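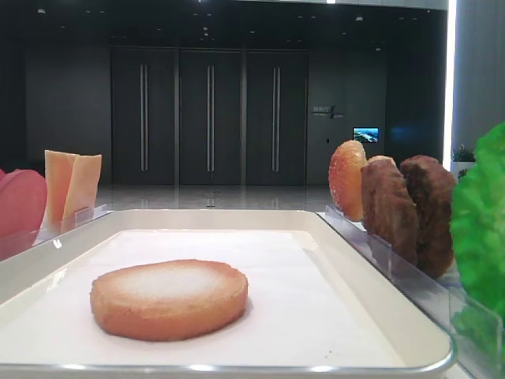
KITCHEN NOTES

3 min read

Holding Toasted Bread Before Service

May 26, 2026

Toasted bread loses its crust faster than most kitchens plan for. The crumb holds far more water than the crust, and once the slice leaves the heat that water moves outward. Steam also collects under the slice when it lies on a solid surface. Both effects soften the outside while the middle goes firm.

Raíssa Toledo ran a short set of holding trials at the Volano test kitchen this spring. Round buns were split, toasted on the cut face and held uncovered at room temperature on three surfaces: bare metal, paper liner and open wire rack. Buns on bare metal had a damp underside within 5 minutes. Paper delayed this slightly by taking up surface moisture, but the liner had to be changed between batches. The rack gave the driest base and also the fastest cooling.

Covering the tray made every result worse. A loose lid kept the bread warmer and left the crust leathery. Stacking had the same effect, with the lower slices failing first.

For counter service, Toledo recommends toasting to order where volume allows. Where it does not, hold slices in a single layer with the cut face up, and limit the batch to what will be used before the next toaster cycle. Spreads containing fat can go on straight away and slow the movement of water from wet fillings. Tomato and pickles should be drained and added last.

Roman Sowa is repeating the trials with seeded and whole wheat buns, which brown sooner and may need a lower toaster setting. Results will run in the July issue.

Contact the Kovia newsletter desk | © 2026 Kovia | Back to top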